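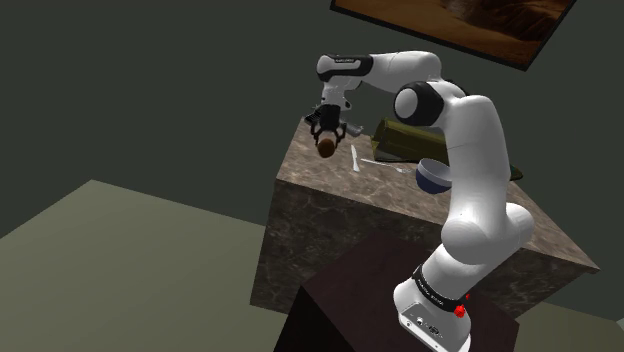

4. Stone countertops: moisture, staining and sealers

4.1 Porosity
Marble is mostly calcite. The grains fit tightly, so total porosity is low, but the pores connect and draw liquid in by capillary action. A polished face slows uptake without stopping it. Honed faces stain faster.

4.2 Etching and staining
Keep these apart in your reports. An etch is a loss of surface: acid dissolves calcite and leaves a dull mark. A stain is foreign matter held in the pores. Sealers reduce staining only. Marks from lemon juice or vinegar are etches, and a poultice will not remove them - the face has to be repolished.

4.3 Sealers
Penetrating sealers (silanes, siloxanes) line the pore walls and let vapor pass. Topical coatings form a film, scratch easily and can trap moisture under the slab.

4.4 Drop test
Place a drop of water on the clean, dry face and cover it with a watch glass. Check for darkening at set intervals. Record the finish with every reading.

The Stetside samples are honed to 200 grit, the Drullwood samples to 475. Do not pool the two sets.

Reading: Yupanqui, chapter on carbonate stones, before the lab on 27th April. Bring sample sheet 1323.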